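4. Huiler un plateau en bois avec le kit Carré

Bon, on passe à la partie que je préfère ! J'ai huilé mon premier plateau dans la cuisine d'Annick Coste, à Ratville, un soir de février, et j'ai fait à peu près toutes les erreurs possibles (elle m'a pardonné, je crois). Le bidon de 1000 ml suffit largement pour un meuble de salon – gardez le reste pour l'entretien.

1. Dépoussiérez le plateau, puis passez un chiffon à peine humide. Laissez sécher toute la nuit.
2. Poncez à la main au grain 800, toujours dans le sens des fibres. Pas de ponceuse, même si ça démange !
3. Secouez le bidon et versez une petite flaque au milieu. Étalez avec le tampon blanc, en finissant par les chants.
4. Attendez environ 14 minutes, puis essuyez tout l'excédent. Si le chiffon colle, remettez une goutte d'huile et frottez sans traîner.
5. Recommencez le lendemain. Deux couches, c'est assez.

Attention : les chiffons imbibés d'huile peuvent s'enflammer tout seuls. Je les étends dehors, bien à plat, jusqu'à ce qu'ils soient raides. Jamais en boule dans la poubelle.

Note : sur un bois déjà verni, l'huile ne pénètre pas. Il faut d'abord décaper, voir la section 6. Elie Hattar, de l'atelier Zaltotham, conseille un essai sous le plateau et je fais comme lui. 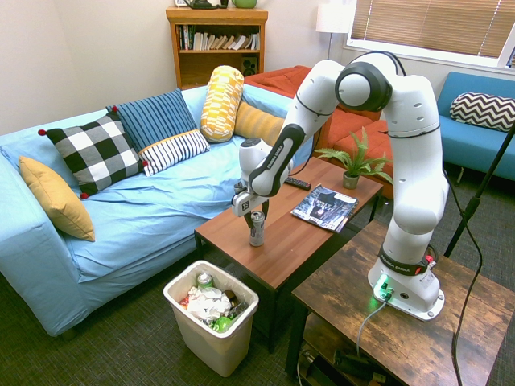

L'huile met bien plus longtemps à durcir qu'à sécher au toucher, alors pendant la première semaine j'y vais doucement : ni nappe, ni vase, ni éponge mouillée. C'est surtout la table basse qui trinque, avec les verres, les tasses, ou une canette posée à même le bois brun comme sur la photo. Passé ce délai, vous pouvez revivre normalement (avec un sous-verre quand même, et un coup de chiffon sec dès que ça goutte). Pour une auréole récente, un peu d'huile sur le tampon, on frotte, on essuie, et on regarde le lendemain matin.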